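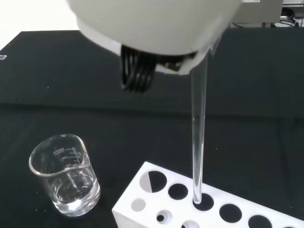 Tubo de ensayo en la gradilla, visto desde la muñeca del robot.

Quiénes somos

Workham desarrolla software para robots de laboratorio. No fabricamos brazos ni pinzas: escribimos los programas de percepción, planificación y control que les permiten manejar material de vidrio.

Empezamos con un encargo de Leclerc, que necesitaba colocar tubos en gradillas sin reprogramar el robot cada vez que cambiaba la disposición de la mesa. De aquel trabajo salió Eltus, nuestro producto principal. Eltus localiza los orificios de la gradilla, calcula la trayectoria de entrada y corrige la posición durante el descenso. El vidrio transparente sigue siendo lo más difícil de detectar, y a eso dedicamos buena parte del tiempo.

El segundo producto, Zinska, es una herramienta de registro y repetición. Guarda las imágenes y las fuerzas de cada maniobra para poder revisarla después en simulación. Cada versión de Eltus pasa por 156 pruebas automáticas y 3.000 inserciones simuladas antes de instalarse.

Somos 11 personas, casi todas ingenieras e ingenieros de software, y trabajamos con 20 laboratorios. La asistencia técnica la lleva el mismo equipo que programa.

Contacto | Documentación de Eltus | Empleo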